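Padby cell, arm and bin
23/11/2024

Came in to a note from Songül stuck on the monitor: "arm sulking again near the left wall, have fun". Lovely. So most of today went on cables and clamps and I got very little picking done, but I think the cell is in a better state than it has been since August, so I'm writing it all down before I forget which way round I did things.

The sulking first. It stops with a torque warning on the wrist when it reaches low and far over to the left, and only with the wrist turned well round. I spent a good half hour blaming the load data (Amedeo changed the gripper weight in the settings when he put the new fingers on, and I didn't trust his kitchen scales). Weighed the lot again on the Lirnus bench scales: 922 grams. Amedeo had typed in 997. So it was off, but not by enough to upset anything, and the warning came back with the right number in. Sorry Amedeo, your scales are only a bit rubbish.

Then I jogged it by hand at low speed and watched the cables instead of the screen, which I should have done to begin with. The bundle was going tight just before the warning. Somebody (me, probably) had pulled the slack back along the arm when we tidied up for the visit from Riedl, and there wasn't enough left at the wrist for the full turn.

Cut the old ties, fed slack forward from the base and let the loop hang out on the side of the wrist joint. Black cables on the inside, yellow one outside them on its own wider arc, one tie at the top of the loop and a small one back by the grey link. It looks like a bird's nest but it moves freely. 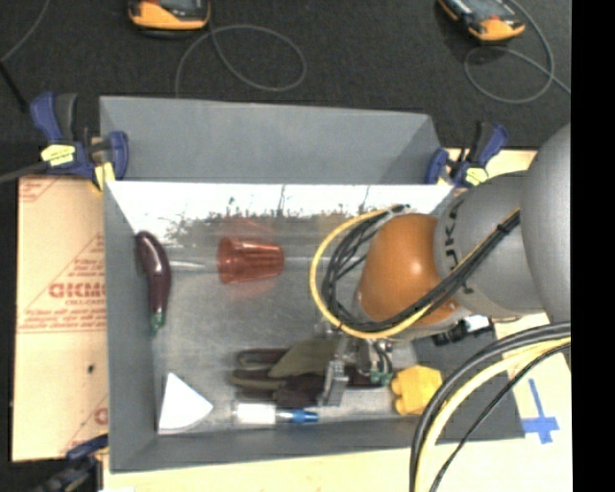 Ran it into all the corners after that, 30 times round at slow speed, and no warning. Then the same again at normal speed with the usual junk in the bin, and one stop, but that one was the gripper touching the floor and nothing to do with the wrist. I've raised the lowest height a touch. Troels wants it back down because the flat things are hard to get otherwise, so we'll have to argue about that.

Second job was the bin. It had crept towards the arm again – you can see it in the pick positions if you plot a week's worth, they all lean the same way. Loosened the clamps, pushed the bin back to the pencil line, did them up again a corner at a time and went round twice. King-fai reckons we should just screw a stop to the table and be done with it. He's right, but Poul has to agree to holes in the table and Poul is away.

Redid the bin corners in the software afterwards. Roughly 40 minutes, most of it me touching off the same corner over and over with the pointer wobbling. If anybody has seen the short pointer from the Ramel kit, please put it back in the drawer!

Still to do:
look at the loop again after a few days' running, check for rubbing where it crosses the orange housing
ask Poul about the stop
more small ties, we're nearly out
lowest height, with Troels
the old load numbers are still in the backup, overwrite them before someone restores it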